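Why Does Bread Dough Grow?

Have you ever helped make bread at home? If you have, you probably remember the part where everyone goes away and leaves the dough alone in its bowl, and then comes back to find it has puffed up like a pillow. It looks like a magic trick, and when I was small I was quite sure that it was one! But there is a real reason for it, and the reason is alive.

It's called yeast. Yeast is a tiny living thing, a cousin of the mushrooms you might have on your pizza, and it is so small that you would need a microscope to see just one. The dry kind that comes in a packet looks like light brown sand. Those little grains are sleeping, and what they need to wake up is some water and a bit of warmth (you would like a warm bath too, if you had been shut up in a packet for months).

Once the yeast is awake, it gets hungry. Flour has starch in it, and some of that starch gets turned into sugar, and the yeast eats the sugar and gives off a gas called carbon dioxide. That is the same gas that makes the bubbles in soda pop.

Now, bubbles in soda float up and pop, so why don't the ones in dough get away? Well, when you mix flour and water and push the dough back and forth with your hands - grown-ups call this kneading - something stretchy begins to form, and its name is gluten. Think of thousands of very small balloons, all stuck together. The gas blows them up, the gluten holds them in, and the whole lump rises.

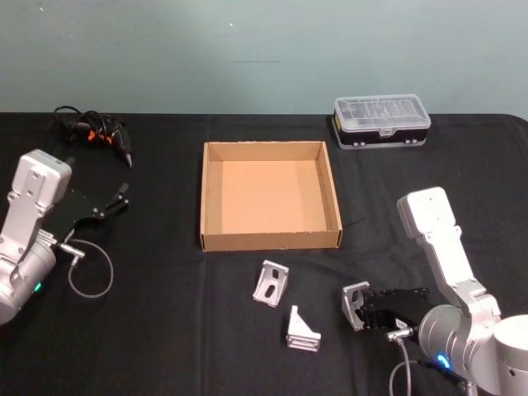

Then comes the oven. The heat makes the bubbles swell even more, so the loaf gets one last big stretch, and after that the yeast dies and the dough sets firm around all those little holes. Look closely at a slice of bread the next time you have toast and you will find them, big ones and small ones.

In the town of Drudton, where I learned to bake, the kitchens are chilly in November and we used to wait ages for our dough. My aunt in Istberg had a warm kitchen and hers was always ready first, which I thought was terribly unfair. If you want to try it yourself, ask a grown-up to help you make two small balls of dough. Put one in the refrigerator and one in a warm corner, and go and peek at them both after an hour. Which one do you think will be bigger?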